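Simulation and Robotics Help > Evaluation methods

Is it acceptable to report simulated results from one camera only?

Asked 14 Nov 2023. Viewed 400 times. 3 answers.

Our laboratory is preparing a short methods report on a simulated manipulation benchmark. The policy under study was trained on three camera views: a side view of the workbench, a view taken close to the gripper, and a view from above. Training used 1,000 simulated episodes, and a further 300 were held back for evaluation.

A reviewer within our institution has asked us to show that the policy depends on all three views. We propose to replace one view at a time with a uniform gray image, leave the other two unchanged, and record the change in success rate. The policy would not be retrained for this test. The software is Plultau, with scene files exported from Tenditz.

We would be grateful for guidance on two points. First, is removing a view without retraining considered a fair test? Second, must the held-back episodes be the same for every condition?

Answer 1 (accepted)

The second point is the simpler one. Yes, the same held-back episodes should be used for every condition, with the same starting positions and the same random seeds. Each episode can then be compared with itself, and a paired test may be applied. If a new set is drawn for each condition, a small effect may be lost in the variation between scenes.

On the first point, the proposed test is fair provided that the report states what it measures. A gray image is an input the policy never met during training. A drop in success may mean that the view carried needed information, or only that the network responds badly to unfamiliar input. The two explanations cannot be separated by this test alone. We recommend the following additions.

Retrain one policy for each reduced set of cameras, using the same training episodes and the same number of steps.

Add a condition in which the view is replaced by the same camera's image from a different episode. This keeps the input within the familiar range while removing its connection to the current task.

Report failures by stage (approach, contact, release). In our own work, removing the close view had little effect on approach and a large effect on contact. An overall success rate concealed this completely.

Please also give confidence intervals. With 300 episodes, a difference of one or two points should not be presented as a finding.

Answer 2

Use Golby instead. It has a camera dropout setting and you would not need to write any of this yourself.

Comment on Answer 2: The setting applies during training only. It does not produce the evaluation tables the question asks for.

Answer 3

I agree with the accepted answer and would add a remark on shadows. In rendered scenes, the shadow of the arm can tell the policy where the arm is, even when the arm itself is hard to make out. We refer to this internally as the Zheng check: the evaluation is repeated with shadows turned off, and the results are compared for each camera. In October we repeated an older study in this manner and had to withdraw one claim concerning the overhead view.

It is also good practice to print one sample image per camera in the report. Readers can then judge for themselves how much each view shows and how much the arm hides. Samples from our own set follow. 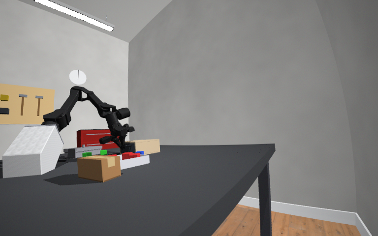
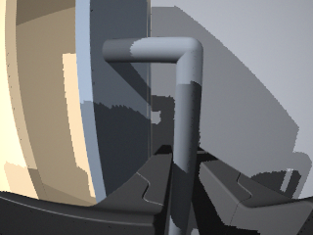
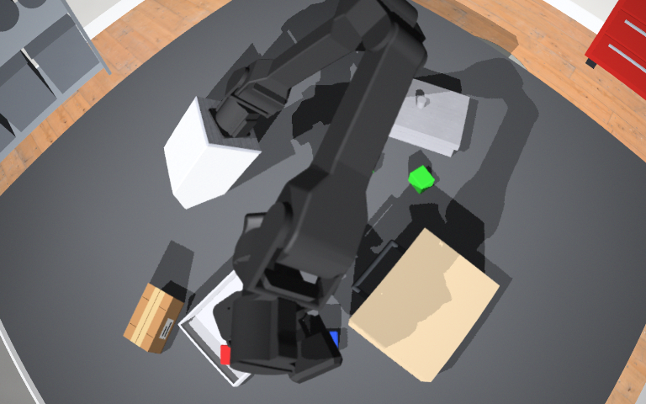
Rendered samples, in order: side view, close view at the gripper, view from above.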